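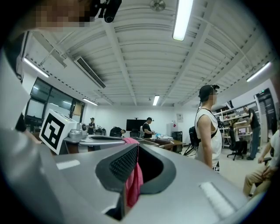 Boveo Hand-Held Gripper Kit

Thu 3 December
By Keith Nuttall
30 shares | 5 comments

Teach a pick or a fold by doing it yourself. Pick up the Boveo, do the job, put it down. Camera on the tool records what the tool sees, your fingers do the rest. No robot needed in the room while you record.

Back in stock after the August batch sold through. Orders placed before noon ship same day from the Mapplebeck warehouse.

What it's for

Recording demonstrations of hand work: cloth, small boxes, cups, cables, sorting, putting things away. Anything you can do with a two-finger grip. Soft stuff like cloth is where most of our customers start and also where most of them get stuck, so read the cloth notes further down before you order fingers.

Not for: liquids, food you plan to eat, anything hot. Housing is not sealed.

Two versions

Boveo Solo. One gripper, right or left hand, same body. Good for picking and placing.

Boveo Pair. 2 grippers, matched clocks, one charger. You want this for folding, opening bags, holding a thing with one hand and wiping it with the other. Most labs that buy the Solo come back for a second one within a few months. The Pair is cheaper than that.

Specs

Weight: 505 g with fingers on
Lens: wide fisheye, fixed focus
Recording time: 2 hours per charge
Charge time from flat: 30 minutes gets you most of a session, full takes longer
Grip: trigger pull, spring return, opening width logged the whole time
Storage: removable card, not included with Solo
Finger swap: no tools, push and twist

Weight is with the standard fingers. The long fingers add a bit and you do feel it by the end of an afternoon.

Marker blocks and the wide lens

The lens sees a lot. Ceiling, walls, whoever is standing around. We like that, because the tracking software uses fixed things in the room to work out where your hand is. Plain white walls are the worst case. If your room is bare put some posters up. Shelves full of junk are great.

Each kit comes with printed marker blocks. Keep them clean, a thumb print across the black border will cost you tracking and you won't know until you get home and look at the files. Spare prints are in the accessories list.

Turn ceiling fans off if you can. Slow ones are mostly OK. Fast ones give the tracker fits.

Cloth notes

Standard fingers slide on thin fabric. Use the ribbed pads. Pinch near a corner, not on it, and lift slow for the first bit so the camera gets a look at the fold before it moves. If the cloth covers the lens for more than a second or so, bin that take and go again.

Use a cloth color that stands out from the table. Bright pink works on nearly everything. White cloth on a white table is a wasted morning.

Vary the start. Drop the cloth from a little height each time so it lands how it lands. If you lay it out neat every take the robot learns neat and falls over on anything else. We tell people this on the phone every week and they still do it.

Remote control option

Same body clips to the Eltton base station and drives an arm live instead of just recording. Your hand moves, arm moves. Handy for jobs where you need to feel out what the arm can reach, or where the arm is somewhere you can't be. Cable only for now. Wireless is in testing and we're not giving a date, please stop asking Keith.

Elbow height matters here. Set the arm so its middle reach lines up with your own or you'll be steering from your shoulders all day.

What's in the box

Gripper body
Standard fingers and ribbed pads
Marker blocks
Charger and cable
Wrist strap
Printed quick start (the PDF is newer, use that)

The Pair has two of everything exept the charger.

Software

Files come out as plain video plus a log of pose and grip. Vellow reads them straight in, version 5 and up. Older versions need the converter, free on the downloads page. Writing your own loader is fine too, the format is documented and we won't change it without telling you first.

Setup, short version

Charge it. Put the card in. Walk the room slowly once with the recorder on, point it at each wall. That's your map take, do it again any time somebody moves the furniture. Then start your demos. One task per clip. Hold still a moment at the start and end of each so teh cutter can find the edges.

Long hair back, sleeves up, and keep your free hand out of the shot if you're using the Solo.

Warranty and returns

Two years on the body, none on fingers and pads, they wear out, they're meant to. Dropped units: send it in, we'll look, usually it's the camera bracket and that's a cheap fix. Returns within 30 days if the box is in decent shape.

Lead times

Solo in stock. Pair in stock, low. Long fingers back-ordered, next lot is on the way but hasn't cleared yet. Call or email for school pricing.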